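Putting the Scissors Back, 1843 Times

Jaime Moreira has the data room at Trovach from early morning, and by the time we arrive he has already thrown out 17 recordings. "Bad start positions," he says. "The arms were fine. I was too quick on the pedal."

Moreira leads collection for the company's two-armed robot. Operators guide it through small jobs at a workbench, and everything it senses along the way is stored as one example. The current job is tool tidying, with a pegboard, a wooden tabletop, and hand tools of the kind you would find in any garage.

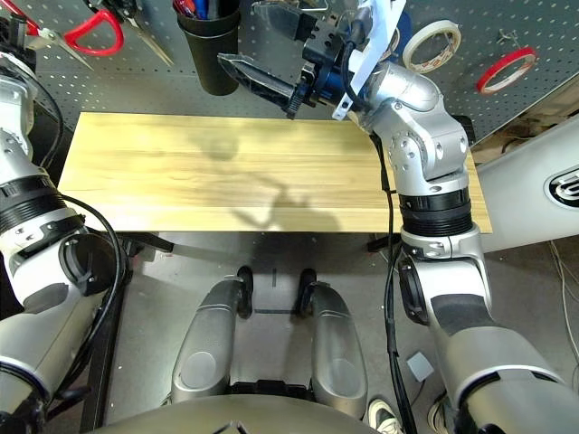
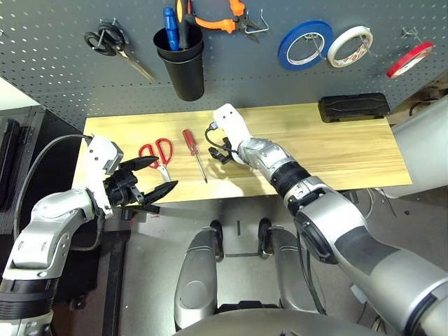 Red-handled scissors on the tabletop, from the wrist camera:
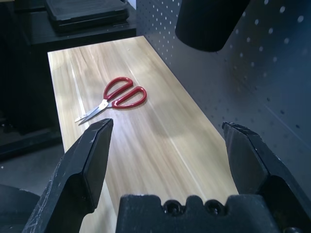
What goes into an example

An example starts when the operator presses the pedal and ends when the arms are back at rest. Most last 20 seconds or a little longer. In between, the software saves the camera views, the joint positions, and how far each gripper is open.

"People think of it as video," Moreira says. "The video is the part you can look at. The joint readings are what the model has to learn to produce."

He wants the wrist view and the head view to agree in time. In May they found a delay between the two, small enough that no operator had noticed it. Ilídio Simões, who writes the recording software, tracked it to a buffer setting. Two weeks of work had to be realigned, and some of it was dropped.

"I could have kept it," Simões says. "The model would have trained. Then it would have closed the gripper late and we would have spent a month asking why."

Why scissors are hard

Moreira says he would choose a screwdriver over scissors any day. A screwdriver has one handle and one long direction. Scissors can be open or closed, they can lie with the loops toward the robot or away from it, and they are thin, so the fingers have to come down very close to the wood.

"If you grab one loop, the other one swings," he says. "Then you get to the hook and the thing is hanging at an angle you didn't plan for."

Operators are asked to vary the starting position every time. A sheet taped up by the door lists the placements, and the software, an in-house tool called Frade, picks one before each run. Left to themselves, people set the tool down in the same comfortable spot over and over. Moreira includes himself in that.

Keeping the mistakes

I asked what happens when a grasp fails. If the operator recovers and finishes the job, the recording stays, with a tag. If the tool ends up on the floor, it goes to a separate folder.

"We used to delete every miss," Simões says. "The robot learned from people who never missed, and then it missed, and it had no idea what to do next."

The two men don't agree on how many recoveries to keep. Simões would like more of them. Moreira worries that the model will pick up the hesitation along with the fix, and he has asked operators not to miss on purpose.

The count so far

When we spoke, the set stood at 1843 accepted examples. The target is 2000, after which training starts again from the beginning and the tidying job is tested with tools the model hasn't handled.

Moreira expects trouble with pliers. Simões expects trouble with the tape rolls. They had another block of recordings to get through before lunch, and Moreira went back to the pedal.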